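The Old Black Tower, Side Off

I have a soft spot for big desktop towers. You take the side off, lay the thing down and everything is right there in front of you, in green and blue and silver, with room to get your fingers in (mostly!). This page is part of my Morkedetti gallery, which is what I call the pile of older machines I've been going through since last July. This one is the black tower, and I've been looking forward to putting it up.

Maysoun Qaisi passed it on to me after it had spent years under a desk, and she kept apologizing for the state of it. I don't see why. It's a lovely roomy case with blue plastic everywhere you're supposed to pull or press something, and I wish more makers would still do that. I paid 39 dollars for it, which Satish Kandasamy tells me was too much. Satish thinks everything is too much.

I like the loose parts to have their own places before anything goes near the board. A tray with pockets beats a saucer or an old towel every time - I once lost a processor in the folds of a towel and spent an evening on my knees looking for it. Standing the hard drive upright saves a lot of space too.

Click through if you want them bigger.

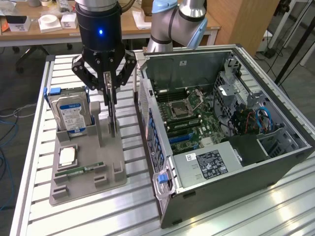

The hard drive in its blue bracket has the Western Digital label showing. One green memory module is in the board and another is lying in the tray, below the processor. 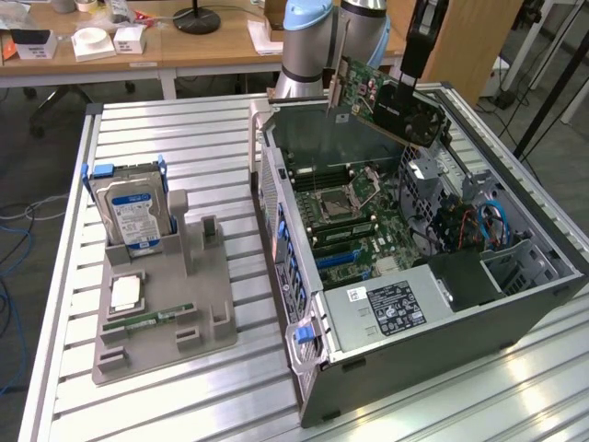
Graphics card over the tower, fan shroud and metal bracket and all. Two memory modules are in the board in this one, and the socket is still waiting for its processor.

Do the memory modules have to go in any particular slots?

It depends on the board, so look for the manual first, or a little diagram on the inside of the side panel. Plenty of boards want matching modules in a certain pair of slots, and some older ones are fussy about which slot gets filled first. Line up the notch, open the clips if there are any, and press evenly at both ends until it clicks. If it won't go in, take it out and check the notch again before you push any harder.

Thanks to Duangjai Somboon for that one, and for the very long email about fan noise, which I will get to, I promise! I've had 12 messages about fans since the last gallery and I think I'd better give them a page of their own.

Next up is the Koppel, a much smaller case with hardly any room for cables. I've already scraped two knuckles on it. Gopinath Kurian is lending me a better screwdriver set, so with luck those pictures will be up before long. If you have a manual for one, even a tatty photocopy, please write to me.

Page last changed 25th January.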